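**Sewer blockage under Waltgate cleared; night work on Illgate continues**

Crews have removed the blockage that closed the lower end of Waltgate for most of August. The mass, a mix of cooking fat, wet wipes and grit, filled 244 feet of the main sewer between the rail bridge and the junction with Illgate. Flow returned to its normal level at 4:40 a.m., and the road reopened to traffic later that morning.

The utility received its first calls from residents reporting slow drains and a strong smell. A camera survey found the pipe almost closed at two points. Police put a cordon in place after a manhole cover lifted outside the pharmacy, and 200 households were asked to limit water use overnight. No injuries were reported.

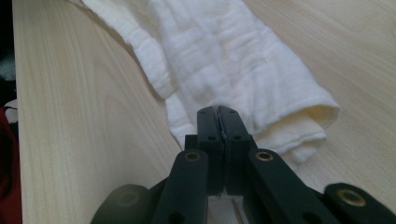

**Kristine Barredo**
Utilities and Streets Reporter

High-pressure jetting broke up the softer sections. The harder ones had to be cut by hand and brought up in buckets, a method that Benedek Kocsis, the site engineer, described as slow but safer for the old brickwork. "The pipe dates from a period when the walls were thin," he said. "If you push too hard, you lose the wall."

Wipes made up much of what came out, including products sold as flushable. The utility repeated its advice that only toilet paper should be flushed, and that cooled fat should go in the trash.

Work now moves to Illgate, where a 300-foot section will be inspected and relined. One lane will stay closed from 9 p.m. to 5 a.m. – the bus stop outside the library will be out of use during those hours. Lorna Buenaventura, who manages the street permits, said access for residents and deliveries would be kept open throughout.

Claims for basement flooding should be sent to the utility with dated photographs and any cleaning receipts.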